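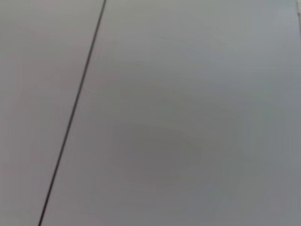 5. Your First Tote Run

Revised 6/12/25 for the Panicker task pack

You've bolted the arms down, run the joint check, and seen the status lights come on. Now for the fun part! The tote task is the one most Noleo owners remember, and it's a great first run: cloth moves around, handles flop over, and you get to watch the arms cope with a bag that never sits the same way twice.

Before you start, finish Section 4 (camera pairing). Both wrist cameras and the head camera need to show as live in the Uvance app.

5.1 What you need

The tote with the green handles
The play food from the accessory bag, including the orange and cream striped piece
A clear, light-colored tabletop
The stop button, within reach of your hand

CAUTION: Keep hands, sleeves, and hair out of the reach of both arms whenever the app shows RUN. To move anything on the table, press PAUSE and wait for the tone.

5.2 Check the wrist cameras

1. In the app, open Devices, then Wrist View.
2. Look at each wrist picture in turn with nothing in the gripper. A plain surface up close may look soft. Don't try to focus on it; the lens is set for objects between the fingertips.
3. Hold a piece of play food between the open fingertips of the right gripper, with the arm in PAUSE. The piece should look sharp.
4. Do the same on the left.
5. If either picture stays blurry, wipe the lens with the dry cloth and try again. Code 713 means the camera has lost its cable link. Push the connector in until it clicks and restart the app.

Note: Seams and panel lines in the background are fine. The task software was trained on plain walls, paneled walls, and one very busy kitchen, and it handled all of them nicely.

5.3 Lay out the table

1. Lay the tote down in front of the left arm, base toward you and opening toward the back of the table.
2. Pull the side nearest the right arm open a little so there's a gap to reach into. Creases are fine. A bag with a few wrinkles is more interesting to watch anyway!
3. Let the handles fall where they like, but keep them from covering the opening completely.
4. Put the play food to the right of the tote, under the right arm. Leave 40 mm between pieces on your first run. You can crowd them later.
5. Check that the arm cables hang freely and that none of them lies under the bag.

CAUTION: Use only the play food supplied or objects of similar size and softness. Glass, knives, and hot food must never be used with this task pack.

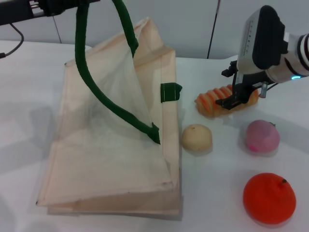
Can I use my own shopping bag?

Most soft bags work once you've taught the arms where the opening is. Choose Teach Bag in the app, follow the prompts, and save the result under its own name. Stiff paper bags are harder and tend to tip, so leave those until you've had some practice with the supplied tote.

5.4 Start the run

1. Tap Tasks, then Pack Tote.
2. Choose Slow. Slow is a lovely setting for a first run, with time to see each decision as it's made.
3. The app draws an outline on the head camera view for every object it has found. If a piece has no outline, pause, move it a little farther from its neighbor, and tap Look Again.
4. Tap Start and take your hand away from the screen.
5. The left arm handles the bag and the right arm handles the food. Expect small pauses near the handles while the software works out which strap is on top.
6. Keep an eye on the right gripper as it brings each piece to the side of the bag. With the striped piece, the fingers should close across the body and carry it clear of the tabletop.

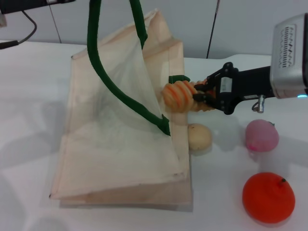
7. If the piece catches on the rim, let the arm try again. It's allowed two more attempts before it stops and asks you for help.
8. When the app shows DONE, press PAUSE, wait for the tone, and empty the tote by hand.

Tip from Sumathi Devadiga on our support desk: save your first run, even if it's a messy one. Tap Keep Log before you leave the results page. Comparing it with a run from a week later is a real treat, and the log is also the first thing we'll ask for if you write in.

5.5 Adjusting grip

The factory grip is set to 13 on the Ullard fingers and suits all the supplied play food. To change it:

1. Open Settings, then Fingers, then Grip.
2. Move the slider one step at a time.
3. Tap Test and let the gripper close on a single piece.
4. Lower the setting if the piece is squashed out of shape. Raise it if the piece slides.
5. Tap Save. The new value applies to both arms unless you clear the Link Arms box.

Note: After a fingertip change, grip goes back to the factory value. Write yours down first.

Once you can get through a Slow run without stepping in, try Normal speed, then move the food closer together. Section 6 covers unpacking, with the same tote and the same pieces.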